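Automation in a Contract Kitchen: Effects on Work Roles at the Veltis Site

Student project report, Work and Organization course

Summary

The report examines the introduction of a robot arm at a catering kitchen operated by Wannasri, a contract caterer that prepares breakfast and lunch for the office building at Veltis. Our group of students followed the kitchen over one spring term and looked at how tasks, schedules and responsibilities changed among the staff. The arm handles part of the steaming and portioning work. It has reduced repetitive handling in the early morning, but it has also created new duties that were not included in any job description when the project began. We recommend that the site recognize these duties formally and review the way errors are recorded.

1. Background

Wannasri prepares its hot food on site. Before automation, the morning shift started at 5:30 a.m. with two assistants assigned to steamed items. Their work consisted of loading the steamers, checking them, lifting out the finished food and placing it in trays for the counter. The assistants described this work as simple but tiring, and several mentioned sore wrists and minor burns.

The company entered into an agreement with Tindard, a supplier of robot arms for small workplaces, to test whether part of this work could be handed over. The software used to set up and supervise the arm is called Wotia. Staff use the name for the entire installation, and the same usage is followed in this report.

2. Purpose and questions

The project had two main questions. First, which tasks moved from people to the machine, and which tasks appeared as a result? Second, how do the employees themselves judge the change in terms of workload, skill and influence over their own work?

Technical performance was not the subject of the study. It is discussed only where it had consequences for the staff.

3. Method

We observed the morning shift on several occasions between February and April, interviewed kitchen employees and the shift supervisors, and read the shift log kept beside the workstation. Interviews lasted between 20 and 40 minutes and were held during paid time. All participants were promised that they would not be named.

The log contained 1608 entries for the period. An entry is made each time the arm completes a batch, stops, or is stopped by a person. We sorted the entries by type and then read a sample of 100 in full, including the comments written by hand. The sample was drawn evenly over the period, so that the first weeks would not weigh too heavily.

The study has clear limits. It covers one site and one shift. Employees who had left the kitchen before the term began could not be interviewed, and their views on the change may differ from those of the people who stayed.

4. Results

4.1 Tasks that moved

Lifting and portioning are now mostly done by the arm. An assistant fills the cooker, sets the time and confirms the start on the Wotia screen. Of the two assistants formerly assigned to steamed items, one has moved to cold preparation. The other remains, and combines the station with receiving deliveries.

No one lost employment during the period studied. Two supervisors pointed out, however, that a vacancy on the morning shift had been left open, and they did not expect it to be filled.

4.2 Tasks that appeared

The sample showed 24 entries in which a person had stepped in. The most common comments concerned food sticking to the fingers of the gripper, a cooker standing slightly out of position, and batches in which the items had grown together during steaming. Each of these calls for a short action by the assistant, and each interrupts whatever the assistant is doing elsewhere.

Cleaning has also changed. The gripper must be wiped between batches and cleaned thoroughly at the end of the shift. Assistants had received a short introduction from Tindard, but much of the routine they now follow was worked out among themselves — in particular, the order in which parts are cleaned and the way the cooker is placed before a run.

4.3 Knowledge at the workstation

Placement deserves separate attention, as it is where the experience of the staff matters most. The equipment used in the kitchen was chosen for people.
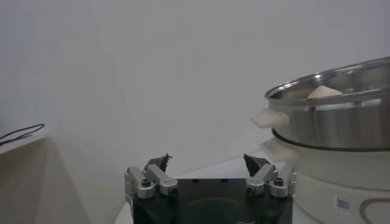
The assistants have learned to judge a setup from the position of the gripper, and they correct it before starting a run. They speak of how much room the fingers need and of which way the handles should face. A steel pot on a white base, with a white handle reaching out toward the gripper, is an ordinary arrangement for a cook, who simply works past the handle; for the arm, it is one more thing that has to be kept clear. The same applies to food that rises only slightly above the rim. A person sees at once how to take hold of it, whereas the two black finger tips have to come in from a suitable angle. Assistants make such judgments several times each morning, and none of this is written down in the Wotia instructions.

4.4 Views of the employees

Most of those interviewed wished to keep the installation. They valued the reduced contact with steam and the fact that the pace before opening had become calmer. The criticism concerned influence. Stops are logged under the name of the person on duty, and several employees felt that this made faults in the equipment look like faults of their own. One assistant said: "When it runs, it is the robot. When it stops, it is me."

5. Discussion and recommendations

The results suggest that the work has become physically lighter and more divided. Supervision takes little time in total, but it is spread across the whole shift and is difficult to plan around. The skill involved is real, although it is not reflected in titles or pay grades.

We recommend that Wannasri include supervision and cleaning of the arm in the written job description, that the log separate equipment stops from operator stops, and that the placement routine developed by the assistants be documented with their participation. The open vacancy should be discussed with the employees before a decision is taken to remove it.

A follow-up in the fall would show whether the interruptions decrease as the staff gain experience. The shift log, in its present form, would be sufficient for such a comparison.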